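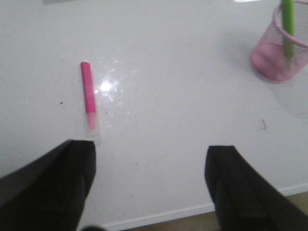
Against the Desk Drawer

Storage advice for small desks usually begins with the drawer. I think the drawer is the wrong unit. An item in a drawer costs one opening, one search and one closing per use, and a marker may be used 7 times in a morning. The cost is small each time and it accumulates. Most people respond by leaving the marker on the desktop, capped, wherever the hand stopped.

An open cup removes two of the three operations. Mesh has a further merit: the contents can be seen through the wall, so a short pen is not lost behind a tall one. The Gadwood guide to home desks objects that open cups gather dust. They do. A mesh cup can be rinsed, and dust is a poor argument for a slower desk.

Books are a harder case. Shelving every volume after use is correct in a library and wasteful on a working table. My own rule is a flat stack, 4 books at most, with the current one on top. Anything untouched since November goes back to the shelf.

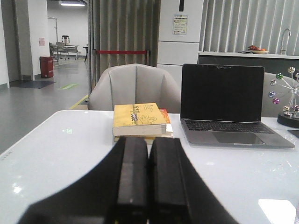
Yellow paperback on top, orange book beneath, laptop to the right.

A white gloss top complicates matters, as lamps reflect in it and pale objects are easily overlooked. Strong colours help. I would choose a pink cup over a white one on those grounds alone, and would apply the same test to markers.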